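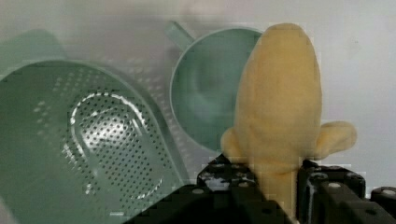

Gripper comparison: frequently asked questions
Kindcombe workshop, last updated September 23, 2018

Which grippers are you comparing?
Two parallel-jaw models, the Carré and the Stinodo. Both go on the same arm with the same wrist camera and the same controller settings.

How many picks are in the results so far?
348. The target is 2000 for each gripper, and we won't publish a ranking before then.

Why toys and kitchen things?
They're cheap, easy to replace and awkward in different ways. Soft toys squash, plastic fruit rolls, and a colander has a thin rim that shows up poor finger alignment very quickly.

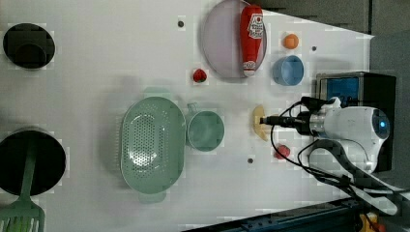 Object positions are changed between runs but the set stays the same for a whole session. If something breaks, the session is dropped and started again.

What counts as a successful pick?
The object has to be lifted clear of the table and held for 15 seconds. A slip that the gripper recovers from still counts -- we log it separately.

Is the overhead camera needed?
For picking, no. We use it to check results afterwards. The wrist view loses sight of whatever is behind a large object.

Can I use my own finger pads?
Yes, if they fit the standard mount. Pads wider than 85 mm won't clear the mugs.

Where can I get the logs?
Logs from April onwards are on the Brernstead server. Earlier ones used a different file layout and haven't been converted.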